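Kitchen tips: getting DNA out of a banana

My children asked for this one again in August, so I have written down how we do it at home. You need half a ripe banana, dish soap, table salt, a coffee filter, and rubbing alcohol. Put the alcohol in the freezer the evening before, well away from any flame, and keep it there until the moment you pour it.

Mash the banana in a freezer bag with the air pressed out. Take your time with this step. Big lumps keep the soap away from the cells, and then you get very little at the end.
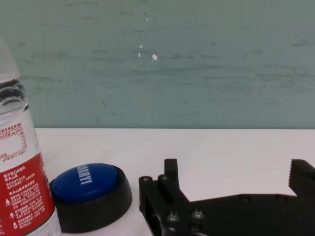
Nipon Duangkaew wrote to me that he freezes the banana first and lets it thaw on a plate, and that the fruit then breaks up by itself. I have tried it, and it saves a lot of mashing.

Now stir two small spoons of dish soap and a good pinch of salt into half a cup of water. Stir slowly — foam is very annoying later, when you want to see the layers. Add this to the bag, move it gently with your fingers, and leave it for 12 minutes.

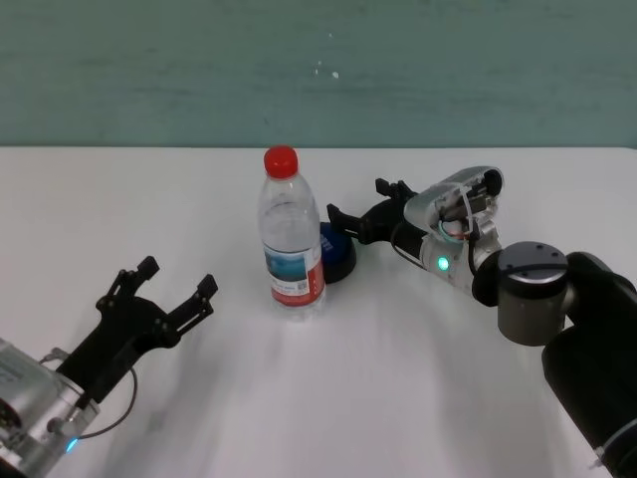
I used pineapple juice as well, one reader commented, only a few drops after the soap, and my threads looked whiter than before. Fresh juice is better for this than juice from a can, which was heated.

Pour the mash through the coffee filter into a narrow glass. Do not squeeze the filter. It tears easily, and then you must begin again with a new one. A finger of liquid in the glass is enough.

Hold the glass a little on its side and let the cold alcohol run down the wall, so that it stays on top. White threads will come up between the two layers. You can lift them with a wooden stick. 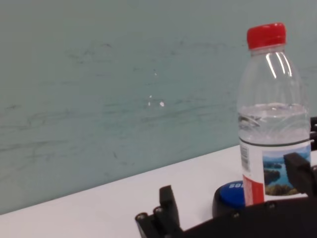
Can I keep the threads?
Put them in a small jar with fresh alcohol, close it tightly, and write the name of the fruit on the lid. Mine from strawberry are still good after one winter in the cupboard.

Everything from the experiment, also the leftover banana, goes in the trash and must not be eaten.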